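Robot club, July

We have the lab until 6 now, so I spent most of the afternoon on the hands. The task Skye Drummond gave us is household objects, soft things first. Soft things are harder for me to program than boxes. The fingers have to close slowly and I keep setting them too fast.

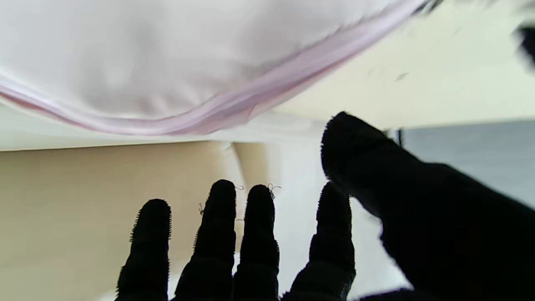
Isla Lamont wants the thumb to come in before the fingers. I had been doing it the other way. We changed three values in the grip file and saved it as a new version so Alasdair can compare them.

After that we moved on to using both arms over the table, with the pink cloth and the paper bag. I still need to write up the left hand settings.

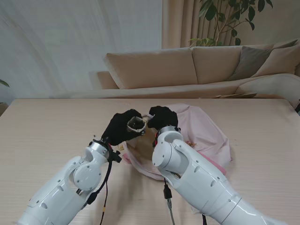 To do before next time

Trim the log file, which is at 1,272 lines. Ask Ilze about new gloves.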